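Search this site Enter keywords Go
Print this page
E-mail this page

Lostcombe Laboratory for Manipulation Research
Frequently asked questions: the Nisel study of learning from hand-held gripper demonstrations

What was the study designed to establish?
The Nisel study examined whether a tidying policy trained only on demonstrations recorded with a hand-held gripper could be transferred to a fixed robot arm without further teleoperated data. The principal investigator was Dr. Eirini Katsaros. The results apply to tabletop tasks involving household articles and should not be extended to other settings without additional testing.

How many demonstrations were used?
The released training set contains 846 demonstrations recorded in 11 homes. Of these, 626 involve placing an item in a tray or removing one from it. The remainder involve moving an item from one part of a table to another.

Why were the recordings made in homes?
An earlier policy, trained entirely at the laboratory bench, performed acceptably at the bench and poorly elsewhere. Patterned table coverings were a particular source of error, as the policy tended to treat printed motifs as objects. Participating households were therefore asked to leave their usual tablecloths and furnishings in place.

Who operated the gripper?
Recordings were made by trained laboratory staff and by adult members of the participating households. Each household member completed a short practice session, and practice recordings were excluded from the released set. The training protocol was written by Kyriaki Tzanetos and is available on request.

How is a demonstration defined?
A demonstration begins with the fingers fully open and ends when the fingers have been reopened and withdrawn from the item. A failed grasp followed by a successful one is retained as a single demonstration and labelled "recovery". Recordings in which the operator's free hand touched the item were discarded.

How was the policy evaluated?
The policy was evaluated in 402 trials on a fixed arm fitted with fingers of the same geometry. Two of the homes were withheld from training, and their table coverings and articles were used only for evaluation. Trials were scored by Vikas Agarwal and Dzifa Fiadzo independently, neither of whom had taken part in training the policy. Differences in scoring were referred to Dr. Katsaros.

What were the main findings?
The policy trained on home recordings completed more trials than the bench-trained policy for every class of article tested. The improvement was greatest for folded cloth and smallest for thin, flat articles such as books, where the fingers frequently failed to reach beneath the edge. Success also declined when articles in a tray overlapped. The full table of results appears in the technical report.

Does the Rahman filter need to be applied before the data are used?
The filter is recommended but not required. It removes segments in which the estimated position of the gripper is unreliable. The published results were obtained with the filter applied, and any comparison with them should state whether the same procedure was followed.

How were households protected?
Participants gave written consent and could review their recordings before release. Any recording could be withdrawn without explanation. Audio was not collected. Enquiries about consent should be directed to Sotiris Theodorakopoulos, Research Ethics Office, Laven Building.

May the data be used for commercial purposes?
The current licence permits non-commercial research and teaching only. Organisations seeking other terms should write to the laboratory, giving the nature of the intended use and the name of a responsible officer.

Will further recordings be released?
A supplementary release is planned for November. It will extend the range of soft articles and include more trays holding several items at once. The existing set will remain available in its present form so that published comparisons can be repeated.

Page last reviewed: April 9, 2025
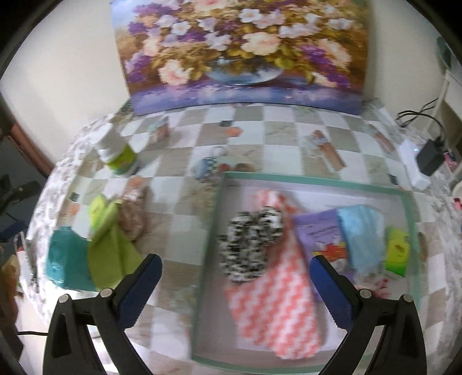
Category: Tray tasks, mixed articles

Tray tasks cover soft and flat articles placed together, among them folded cloths, books and hair accessories. The gripper approaches with its fingers open, and the operator selects one article for each demonstration. Articles lying on the tablecloth outside the tray are labelled separately from those within it.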